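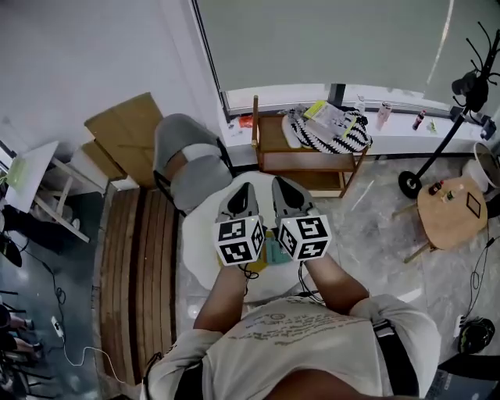
Our rulebook for collecting demonstrations now runs to 2 pages, which is 2 pages more than I wanted. Refugio Esquivel wrote the first draft after we threw out 296 recordings in June. I had been in favor of trusting people's good sense. I was one of the people.

The rule that gets the most eye-rolling is the one about markers. Keep the faces of the cubes clean, don't put your thumb on them, don't stick a new one on at a jaunty angle and call it calibrated. I did that last one. Bernadette Rey found it two weeks later and has been very decent about it, by which I mean she brings it up only at lunch.

Next comes the rule on cables: check the slack before you reach. Then shoulder straps, snug, no twisting. Then the start pose, which Quentin Vasseur wants held for a full breath before anyone moves. Whose breath is still under discussion.
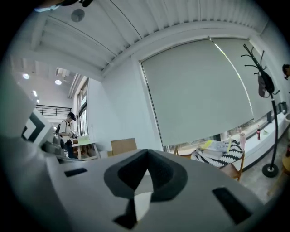 Where we argue is over bad takes. The Stemus people keep everything, fumbles included, and label it later. Later is a lovely place and I hope to visit. Our rule says you mark a fumble right after you make it, in plain words, before the next take. "Dropped it" is fine. "Suboptimal grasp event" gets sent back.

Of the 1,501 takes we have kept since then, 754 have a note I can understand without calling somebody. I'd like that to be better — a good share of the unreadable ones are mine.

Page 3 has been proposed. I'm against it.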